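Orthorpe Neighbourhood Energy Group
Minutes, general meeting, April 2020 (held by phone and video)

**Chair:** Valentin Zürcher
**Apologies:** received from the Godidstead members, who could not get a line

## 1. Previous minutes

Accepted, with one correction. The last minutes said the group "supports" the bulk battery offer. The group agreed to hear the offer. The secretary is to change the word.

## 2. Dewulf battery offer

The chair went through the written proposal from Dewulf. In short: households sign a ten-year agreement, Dewulf installs a home battery at a reduced price, and Dewulf may draw on it during peak periods. The headline claim is a saving of $900 a year per household.

Members were not persuaded. Points raised:

- The saving assumes a household using 358 kWh a month, with most of it in the evening. Several members read out their last bills and were well under that.
- There is no figure for how often the battery would be drawn down. "From time to time" was the phrase in clause 14. The chair asked for a number in writing and got the brochure again.
- The warranty covers capacity down to 77 per cent but is silent on who pays labour if a unit has to come off the wall.
- The comparison table puts the battery up against having no solar at all. Most people on the call already have panels.
- The exit fee is $2000 in any year of the agreement, so it costs the same to leave in year nine as in year one.

One member spoke in favour. She said the group had knocked back the last two offers as well and that power prices had gone up each time. She would sooner have an imperfect battery than another winter of talking about one. The chair accepted that the group is slow but did not accept that this was an argument for clause 14.

It was asked whether the testimonials in the brochure came from customers in our climate. The chair had tried the only one with a town listed and found no listing for the business named.

**Moved:** that the group take no position on the offer until the draw-down figure, the labour terms and the exit fee are answered in writing. Carried, one against.

**Action:** Chair to write to Dewulf. Members are free to sign on their own account but are asked not to say the group has endorsed it.

## 3. Emolico monitoring app

A trial of the Emolico app was reported on by the three households using it. Two found the hourly graph useful for working out what the hot water was costing. The third found that it showed her oven running while she was on holidays with the mains off. Emolico's reply was that the reading was "indicative".

Discussion on whether an indicative reading is worth a subscription. General feeling that it isn't. The free trial runs out in May and the group will not be paying to extend it.

**Action:** Trial households to export their data before it lapses.

## 4. Hall heater

The quote for the new hall heater came in with no model number on it. Held over. With the hall shut there is no rush, and the chair would like to know what we are buying.

## 5. Other business

A request to move the newsletter to colour was declined on cost. It was noted that the newsletter is currently emailed. The request was then allowed.

Complaint about the length of the phone menu when dialling in. Noted.

Next meeting in May, same dial-in number. Questions on the Dewulf contract to the chair beforehand, with the clause number please.

Meeting closed.

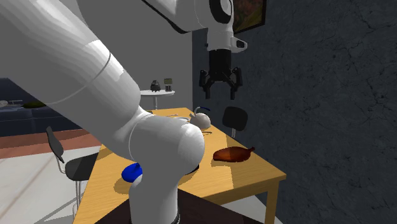 *White arm and light wooden table, computer rendering.*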